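Why Did the Robot Arm Stop?

Robots are good at doing the same job again and again. They can also get stuck, drop things and bump into stuff. When that happens, people have to find out what went wrong before the robot can go back to work.

This page is about a fault at a robot lab in Brondberg. The lab has a pair of robot arms called Zandine. Each arm can bend at its joints, a bit like your arm bends at the shoulder, elbow and wrist. At the end is a gripper, the part that picks things up.

The job

Zandine was learning to stack cubes. It had to lift one cube, move it over another cube and let go gently. That sounds easy, and you could probably do it when you were 2. For a robot it is hard. It has to know where the cube is, how high to lift and when to open its gripper.

The cubes have black-and-white patterns printed on their sides. These patterns are called markers. A camera looks for the markers, and a computer uses them to work out where each cube is and which way it is turned.

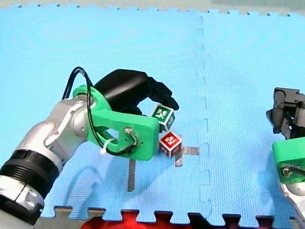

Two cubes with markers, close to the gripper of the left arm. Gray tape on the mat marks a target.

What went wrong

One morning in July, the team set Zandine to do 500 practice tries. The first 44 went well. On the next try, the left arm lifted a cube and then froze. A warning came up on the computer screen. It said "signal lost."

A signal is a message. The computer sends messages down a cable to tell the gripper what to do, and the gripper sends messages back. If the messages stop, the computer can't tell if the gripper is open or closed.

The team pressed the stop button and switched off the power. Then they checked the arm bit by bit. They found that a plug near the gripper had worked loose. Every time the arm turned, it had pulled on the cable a little. After enough turns, the plug slid out far enough to break the connection.

Why stopping was the right thing to do

The arm was built to stop when it loses a signal. This is called a fail-safe. Without one, the arm might have kept moving and hit the table, the other arm or a person's hand.

How it was fixed

The team pushed the plug back in and gave the cable more slack, so it could bend without pulling. They also made a new rule. The plugs on both arms are now checked after every 10 tries.

Safety rules for robot arms

Stay outside the marked line when the power is on.
Never reach in to grab something a robot has dropped.
Know where the stop button is.
Tell an adult if you see a loose wire. Don't touch it.

Words to know

Fault: something in a machine that isn't working as it should.
Fail-safe: a part or rule that keeps people safe when there is a fault.
Gripper: the part of a robot that holds things.
Marker: a printed pattern that a camera can find easily.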